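**Bac gris fourre-tout, jouets et vaisselle mélangés - vous triez comment ?**

*Zornomcombe*
Bonjour, j'ai des bacs gris rectangulaires où tout finit en vrac : assiette, brosse à cheveux, gobelet, jouets. 14 bacs en tout... Je trie par pièce ou par taille ? Pas beaucoup de temps le soir.

*Trestine*
Par pièce. Toujours. La vaisselle repart à la cuisine direct, brosse à la salle de bain - le reste attend. Un bac à la fois, 14 minutes au minuteur, stop. J'ai vidé plus de 300 bricoles comme ça en octobre.

*Drirkton*
Moi je jette lol

*Chatzigeorgiou*
D'accord avec Trestine, mais les assiettes à plat au fond, sinon ca glisse. Gobelets couchés si le bac est bas. Et la brosse, enlever les cheveux avant de la ranger svp. Etiquette sur le petit coté, pas sur le couvercle. 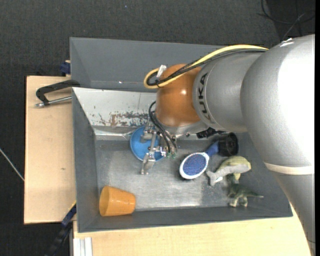
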